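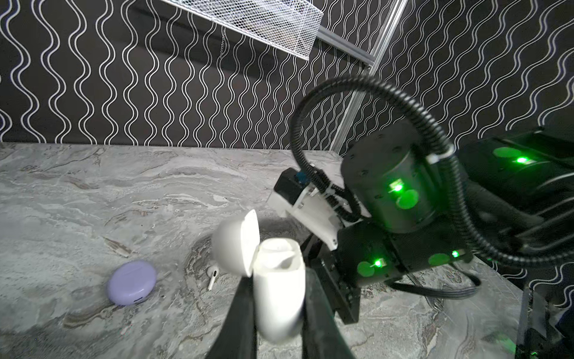

The Grip That Wouldn't Let Go

Features > Robots > When It Breaks

I have dropped earbuds down a storm drain, into soup, and once into the lining of a coat I then gave away, so I felt a certain kinship with the machine at Foltden. It has trouble with earbuds too. Its trouble runs the other way, though. For a while last June it got hold of a charging case and simply would not give it back.

Foltden is a small outfit in Bragança, up in the hilly corner of Portugal where the chestnuts come from, and what it does all day is teach pairs of robot arms to handle little fiddly consumer things. Open the case, take out the bud, put the bud back, close the lid. If you've ever tried to do this with gloves on at a bus stop you know it's a lousy job. The cases are slick and rounded, and the buds are worse. The people there have a marble-patterned table for it, a wall covered in wavy white lines, and a pair of arms they call Moner. (One name for both arms. I asked which one was Moner and got a look.)

Rosário Cunha runs the bench, and she was the one standing next to it when the fault happened. She had a white case in the fingers with its lid up, just about the most ordinary moment in the whole routine. The arm was supposed to hold it steady while the other arm came in. Then the next command was supposed to be "open the fingers," and the fingers stayed shut.

"I thought it was thinking," she told me. "They do sometimes pause. So I waited, like an idiot, and then I heard the case creak."

That creak is the reason I drove up there. The gripper hadn't just stayed closed, it was closing harder, a tiny bit at a time, on a piece of plastic with a battery inside it. I don't want to get too dramatic here! It's an earbud case, the battery is small. But small lithium batteries don't like being crushed any more than big ones do, and Rosário did what I suspect most of us would do. She reached in to grab it.

She got two fingertips on the lid and the arm moved.

It wasn't a big move. The control software noticed an extra push on the gripper, decided it had drifted off its position, and corrected. The correction swung her hand against the second arm and pinned the side of her thumb for maybe as long as it takes to say a rude word. She said several. Then her other hand found the stop button and everything went slack, and the case fell on the table and rolled. She had a purple thumb for a couple of weeks and a perfectly good set of earbuds, lid and all.

So what went wrong? I spent most of an afternoon with Yetunde Onuoha, who writes the code, and she was refreshingly unhurried about her own mistake. She'd changed the way the grip worked a few days earlier. The old version closed to a set width and stopped. It kept losing hold of the shiny cases, so she wrote a new one that felt for slipping and squeezed a little more whenever it felt some. Great idea! I'd have done the same, if I could write code, or had a robot.

The catch was in how it felt for slipping. It watched the gap between where the fingers had been told to be and where they were. A hard object bends hardly at all, so that gap stays put. A hollow plastic case with its lid open gives a bit when you press on it. The fingers sank in by a hair, the software read the hair as a slip, and it squeezed. More give, more slip, more squeeze. Around and around.

And the open command? It was sitting in line the whole time. Yetunde had made the anti-slip routine a higher priority than everything except the stop button, so that no half-baked instruction could make the arm fling a case across the room. As long as the routine believed something was slipping, it never stepped aside.

"I had tested it on a block," she said. "A block is very well behaved."

She showed me the log from that run, scrolling with one finger while eating a sandwich with the other hand. There were 446 separate grip corrections in it. Each one was a nudge so small you'd never see it, and the line on the graph just crept upward like somebody's blood pressure. It stopped at the moment Rosário hit the button.

What struck me was how long the thing looked fine. Moner's status lights glow green when the arms are powered and happy, and they stayed green all the way through. Rosário is still a bit sore about that, more than about the thumb. To her, green had meant you could put your hand in. To the arm it meant the motors weren't overheating and the cables were talking. Nothing had failed, as far as Moner was concerned. It was doing a great job of holding on.

I asked if they'd changed the lights and they haven't, which surprised me. Rosário says she'd only learn to trust the new color. They changed other stuff instead. There's now a hard ceiling on how hard the fingers can squeeze, set in the motor settings where Yetunde's code can't get at it, and she puts it at almost 50 percent of what it used to allow. The anti-slip routine gets 3 tries and then has to quit and ask for help. An open command beats it every time, even if that means a case hits the table. Cases are cheap.

The house rule is the part I liked best, maybe because it's the only one I could follow. Press stop before you reach. It doesn't matter if the thing is creaking. Rosário has it on a strip of masking tape stuck at her eye level, in Portuguese and English, with a drawing of a thumb that I'm told is Yetunde's work and looks more like a potato.

They let me try the stop button, by the way, mid-run. I expected a big clunk. The arms just sagged a little and the fingers loosened, and I jumped anyway.

Before I left I watched eight runs in a row with the new settings. On two of them the arm gave up partway and sat there waiting for somebody to come over. On another a bud ended up loose on the table and had to be picked up by hand. Rosário didn't mind any of this. She pressed stop, reached in, moved it back where it belonged, and stepped away again before she restarted, and I noticed she kept the bad thumb tucked in while she did it, though it healed ages ago.

They're going back to work on the slip sensing this winter. Yetunde wants to try a soft pad with its own pressure reading. Rosário wants to try it on an empty case first.

More in When It Breaks
The warehouse cart that only turned left
My week with Jomari, the kitchen arm that hated lids
Who pressed that? A short history of the big red button
Letters: your worst vacuum robot stories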